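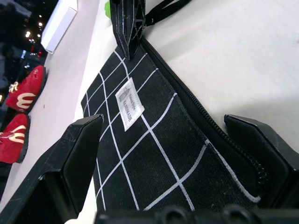

Shawky
Grasp and motion planning for two-arm workstations
From Brevimitz

Shawky is the part of your robot stack that decides where the fingers go. It takes live pictures from the wrist cameras and the head camera, works out what can be picked up and from which side, and hands your controller a path that both arms can follow without running into each other. We built it for tabletop work with everyday items, the soft and awkward ones most of all, and we still get a kick out of watching it line up on something made of cloth.

What it does well

Soft goods are where Shawky got its start. A fabric pouch has no fixed shape. It sags, it folds, and its outline tells you very little about where it's safe to pinch. Shawky looks at the surface as well as the edge. A printed grid is a real gift (the lines bend wherever the cloth bends, so the planner gets a cheap read on the shape), but plain canvas works too, with a bit more time spent on depth. Zippers, sewn labels and cord loops can be marked as keep-off areas or as grab points, whichever suits the job. You set that once per item and save it with the item card.

Before the fingers close, Shawky draws the planned contact on the wrist view so you can see both sides of the pinch. Drag either side if you don't like it. The path updates as you drag – one of those small things we'd have a hard time giving up now. 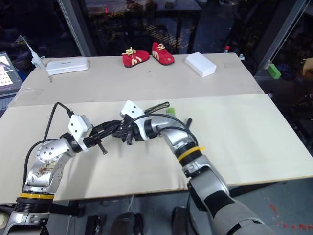 Photo: Brevimitz / Grodedholm workshop

Two silver arms with their white gripper modules almost touching over the board is exactly the kind of moment the planner is written for. Close work like that used to mean freezing one arm while the other moved. Shawky plans the two together, with room left for the wrist collars and for the black cables that run along the arms. Cable slack is a setting you can change for each arm, and please do change it! The default is on the careful side and will keep your grippers farther apart than they need to be.

Items waiting at the back of the table, like the little red shoes and the white boxes behind the board, stay in the map as obstacles until a task calls for them. A board laid on top of the table is handled as its own surface with its own height, so the arms don't dip too low when they cross the seam.

What's in the package

The planner runs as a background service and talks to your controller over the local network. A new plan for both arms takes 2 seconds on our bench computer, and small fixes along the way are much quicker than that. You also get the item card editor, the replay viewer, and a starter set of 21 item cards that covers pouches, shoes, flat cases and small boxes. Open any card, copy it, and change what you like.

Shawky reads up to 4 cameras at once. Wrist cameras are strongly recommended. It will run with only a head camera, though grasps on dark cloth get noticeably worse once the grippers block the view.

Replay

Every run is saved with its camera pictures, the plan, and the path the joints took. You can scrub back to any point, change a setting, and ask for a fresh plan from that same spot without moving the hardware. Most of our own tuning happens this way, often at 9 p.m. with the arms switched off.

Known limits

Shiny tabletops throw reflections that can pass for an edge. Turn on the glare mask and redo the surface scan. Thin cords are found reliably against a pale table and much less so against a dark one. Clear plastic isn't supported yet. Knots are on our list, and we have opinions about knots.

Works with

Any arm with a joint position interface. A ready-made bridge for the Clavham controller is included, along with sample code for writing your own. Camera calibration files from earlier versions load as they are.

Updates come out when they're ready. The next one, planned for October, adds shared keep-off areas so that a change on one item card carries over to every copy.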